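3.2 Processor seating and board condition

Boards came to us from the Kukwood store still in their chassis. Of the 91 boards in the Komesdale set, most were two-socket server types with the processor left in. We did not strip anything before the first check. Reasons of time, mainly, and the Radebe sheet (see 2.4) asks for the state as found.

Seating was judged by eye, then by touch. Three grades: flat, doubtful, askew. A chip is askew if any edge of the substrate stands clear of the socket or if contacts can be seen beside it. Old thermal paste noted seperately, as smeared, patchy or none. Paste on the heat spreader hides the printed text and makes the part number slow to read, so those boards went to the back of the queue.

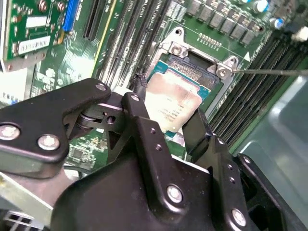

Figure 4. Processor partly askew in its LGA socket, pins exposed above it. Whitish paste residue on the heat spreader; printed text only partly legible.

Askew chips were lifted out and the pins looked at under the lamp before anything else was touched. Bent pins, board goes to parts. No bent pins, clean and reseat. Cleaning was by dry cloth first, then solvent, 6 minutes to dry. Jin-sol Tak did all the reseating so that the hand was the same throughout, wich matters more than we first thought.

Memory slots next. Any modules out, latches worked open and shut at both ends, slot label copied onto the sheet exactly as printed on the board. Capacitors near the socket checked for domed tops. Leads not checked at this stage. 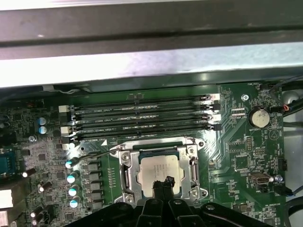 Figure 5. Socket with bracket and levers, four empty memory slots behind. Capacitors and inductors to the left of the socket.

Grading took 7 minutes a board once we were used to it. Longer for the first batch, and those times are left out of Table 3. Two graders disagreed mostly over "doubtful", so for the Dostira comparison doubtful and askew are are merged.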